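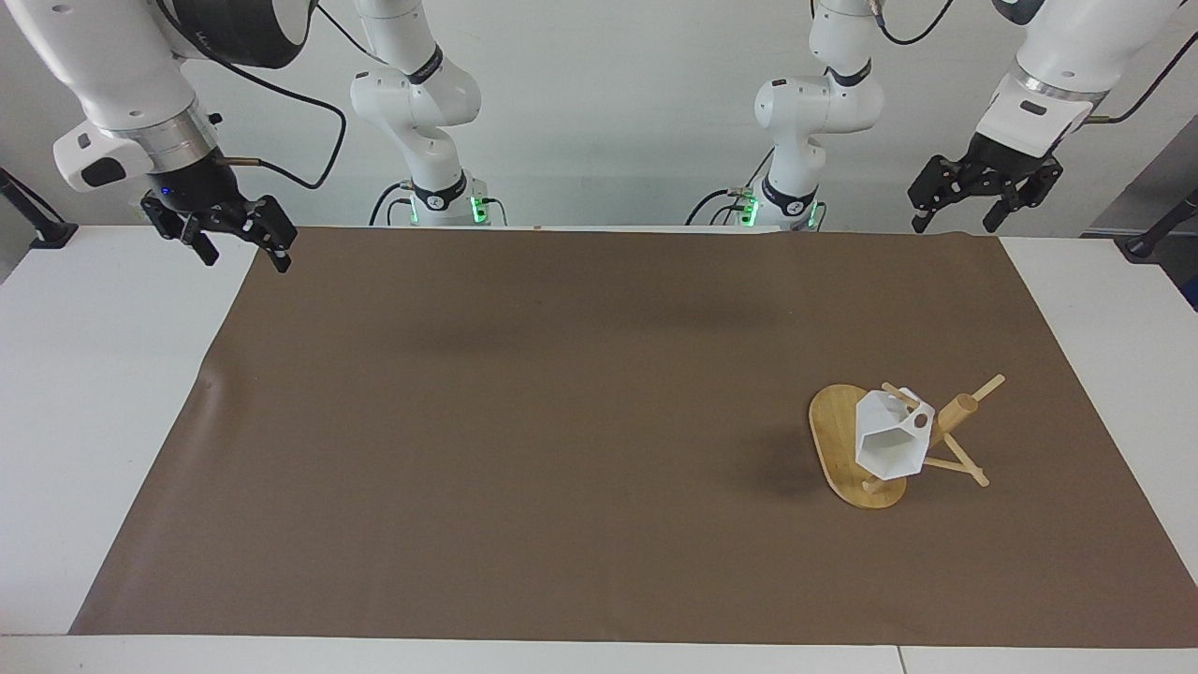 Search this site
Search

Gunnlaugur Kárason Doesn't Believe Your Durometer

5 min read
83 shares

Gunnlaugur Kárason has been riding longboards downhill since before his knees started complaining, and he has been arguing about wheels for nearly as long. He agreed to talk to me on one condition, that I wouldn't ask him to name the best wheel.

"There isn't one," he said. "There's the one you've ridden enough to know when it's about to let go."

I wanted to talk about bearings and trucks too, but we spent most of the afternoon on the Hatberg, the new 72 mm wheel from Drusar. The company says it slides smoothly, wears evenly and holds its edge in the cold. I've read that before, on the packaging of wheels that did none of it. Kárason has been on a set since March.

"The first day I hated them," he said. "They were loud and they chattered in every slide. I took the shiny skin off on rough road and by the weekend they were a different wheel. So when somebody posts a review after one run, I stop reading."

Did they hold their edge in the cold?

"They got slippery in the cold. Everything gets slippery in the cold. They may be a bit better than my old Unditz set, but the old set was half worn out, so what am I comparing?"

He is most suspicious of the number printed on the side. The Hatberg is sold as an 80A. Kárason owns a hand gauge and measured all four of his wheels on the kitchen table, then did it again the next morning. He got four different readings, with nearly three points between the softest and the hardest.

"Is that the wheel or the gauge? I don't know. It's a cheap gauge. But people will swear to me they can feel one point of difference through their shoes, and I'd like to see them do it blindfolded."

Ketill Bergmann, who handles product at Drusar, was more relaxed about this than I expected when I called him. He said readings move with temperature, with where you press, and with how long you hold the gauge down. Fine, but why print a single number?

"Shops want a number," Bergmann said. "If we printed a range, they'd ask which end of the range it was."

I asked how much testing went into the claim about even wear. He told me the team riders covered 3,718 miles between them on the final formula. I asked how many of those miles were spent sliding and he said they hadn't split it out. That leaves me unsure what the figure is worth. Cruising to the store is easy on a wheel. Bergmann did say the first run was 970 sets and that few had come back, but he wouldn't tell me how many "few" was.

Kárason laughed when I passed this along. "Who sends wheels back? You flat-spot them, you swear, you give them to your cousin."

His own flat spots showed up on the road down from Ait Brahim, a long descent with two hairpins and bad pavement between them. He blames himself for one. The other he blames on the core, which he thinks sits too far toward the center for that kind of riding. Bergmann disagrees and says the offset was chosen so people could flip the wheels as they wear. Kárason has flipped his twice and says the coning slowed down but didn't stop.

Would he buy another set?

"At full price? No. On sale, sure, I'd buy two. It's a decent wheel. I just don't want to be told it's a miracle."

He is trying them next with softer bushings in the rear truck, which he expects to make things worse.

14 comments
Share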